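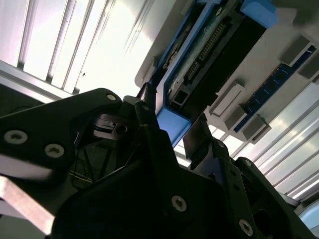 The state senate's labor panel voted Wednesday to send the prison wage bill to the full chamber, and both sides expect a close count there. The bill would set a floor of $4 an hour for people who work in state prisons, up from a scale that now starts well under a dollar. It covers kitchen and laundry crews, road crews, and the shops that do work for outside buyers. That last group has grown the most. Shop work used to mean desks and license plates, and it now takes in electronics jobs such as fitting a memory stick into a computer tray, which pays a good deal more on the outside. Supporters say the gap is the whole case for the bill. Opponents say the shops would close if the gap went away.

The Radwan Center, which drafted the first version, brought 60 people to the hearing. Toàn Tiêu, its policy director, told the panel that men and women leave the Branau facility after years of full-time work with less than $200 in their accounts. "They owe court fees, they owe child support, and they need a deposit on a room," he said. "We are asking them to start from below zero."

The Department of Corrections did not take a position. Its budget office said the cost would depend on how many jobs were kept, and that it could not give a firm figure before the floor vote. Several members were unhappy with that answer and asked for a written estimate by the end of February.

Ľubomír Krajčí, who represents Cirnley and voted no, said he could support a smaller raise paid in stages. His district has a packing plant that competes with the prison shops for contracts, and he said he had heard from people there on both sides. Some of them think a higher prison wage would help the plant. Others worry that any new cost to the state will come back as a tax.

The bill was changed twice before the vote. One amendment lets the state hold back part of the pay for victim restitution, with a cap. The other delays the start date for county jails. A third, which would have dropped the outside contract shops from the bill entirely, failed.

Some 17 senators have signed on as sponsors. Leaders in the house have not said whether they will take the bill up if it passes. Readers who want to comment can write to the panel clerk until the floor vote is scheduled. Letters should include the bill's short title, Fair Pay Inside, and the writer's home district.

Share this item (17)
4 comments

Recent items
Ukado voters to decide on sheriff's term limits
Who pays when a court date is missed
Branau visiting hours cut again
House panel shelves bail study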